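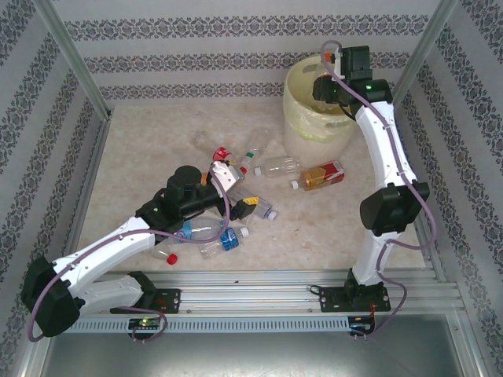 From: Kumiko Minami
To: Flundstead Allotments list
Date: Monday, July 5, 2021
Subject: Re: Water pressure on the lower plots

> Is anyone else getting only a trickle from the tap by the Takel Road gate?
> It was fine in April. I have 16 tomato plants and it takes me most of
> an evening to water them.

Same at my end. I called Skarner this morning and they say the valve at the top of the lane was left half shut after the meter work. They will send someone Thursday. The job number is 1121 if you want to call them too.

Until then, please don't run two hoses at once below the shed – the last three plots get nothing when that happens. The 400 gallon tank behind the Lachance plot is full and anyone can fill cans from it. Put the lid back on after.

I still have the old pressure gauge, so I can take a reading before and after the repair and post both.

Kumiko

This site uses cookies to remember your archive settings. Accept | Manage preferences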